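手持式摇杆控制器

手持式摇杆控制器,平时大家叫“手柄”“遥控手柄”,叫法很乱,我自己在这个词条里就统一叫手持控制器了。简单讲,就是能拿在手里、上面有一根小摇杆和几颗按键的电子装置,用来给另一头的设备发指令。游戏机用它,航模用它,舞台灯光、云台、轮椅也都用得上。我最早接触它是在一家叫Skinstead的二手器材店帮忙的时候,整整一面墙都是这东西,看多了就上瘾了(真的!),所以这一条写得会有点啰嗦,请多包涵。

外形

常见的外形有两大类。一类是左右对称、两手各握一边的,玩游戏的人最熟;另一类是长条形或者扁平的板状,操作区集中在一头,剩下的部分就是拿来握、拿来放电路板和电池的。后一类在家里不太常见,倒是在工作间和仓库里碰到得多。我偏爱后一类,往桌上一放很老实,不会滚来滚去。

外壳大多是黑色塑料,从哑光到缎面都有。哑光的耐看,也不容易留指印,可是用久了手常握的地方会磨得发亮,二手货一摸就知道前主人习惯用哪只手。

摇杆

摇杆由杆帽、细杆和底座组成,底座外面一般有一圈凹下去的环,给摇杆留出活动的余地。杆帽的样式可讲究了,有蘑菇头的、凹面的、带颗粒的,圆头的最常见。Akihiko Chiba是我在店里的师傅,他挑手柄只看一件事:把杆推到底再松手,看它回中干不干脆。回得拖泥带水的,他连价都不问。

底座那一圈最容易积灰,我的办法是用软毛刷沿着环转着扫,再拿气吹吹一下。千万别往里面喷水,我喷过,后来那只手柄的光标永远往左下角飘……

按键

圆形按键一般四颗一组,聚成菱形或接近菱形,大拇指不用挪很远就都够得着。按键顶面微微鼓起,这样不低头也能摸出来。有的型号还会在边上再加小一号的按键,做模式切换之类的事。

按键和外壳同色的款式我特别喜欢,好看!缺点也明显:全黑的按键上没有字,新手第一天准按错。我们店里那会儿卖过一批Dratix的全黑手柄,3个月里来问“哪个是确认”的客人,比来买的还多。

标签与贴纸

只要是几个人共用的控制器,早晚会被贴上东西。米色小标签写编号,彩色圆贴做记号,位置多半选在平整的那一面,不碍手。编号通常是字母加数字,像“A-117”这样一串,登记的时候照着抄就行。贴久了边角会磨毛,字也会淡,最好趁还看得清的时候补一张。

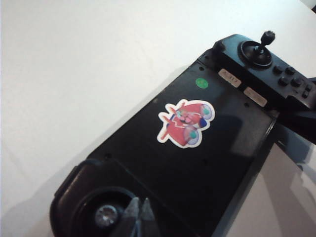 圆贴的用法

圆贴没有统一的规矩,各家有各家的暗号。Špela Bošković在Trodgate管器材借用,她那边绿色是检查过,黄色是电池该换,红色就别拿了。我们店里正好相反,绿色是“还没测”,结果有一回两边换货,闹了一下午。所以接手别人的控制器,颜色先别急着猜,问一句最省事。

撕圆贴有残胶的话,用吹风机低温吹20秒再慢慢揭,剩下的拿橡皮擦。酒精我不太敢用在缎面的塑料上,容易擦出一块发白的印子。

保养与存放

长期不用先把电池取出来。摇杆朝上平放,别压东西,也别跟螺丝刀、钥匙扔在同一个抽屉里。Higuchi出过一种带隔层的收纳盒,一层放2只,我用着挺顺手,就是盖子有点紧。

编号和登记本要对得上,这句话听着像废话,可是我整理旧货时遇到过3只手柄共用一个编号,最后只好全部重贴。

相关条目

摇杆电位器
按键导电胶
器材编号
无线接收器

本条目最后修改于2021年9月15日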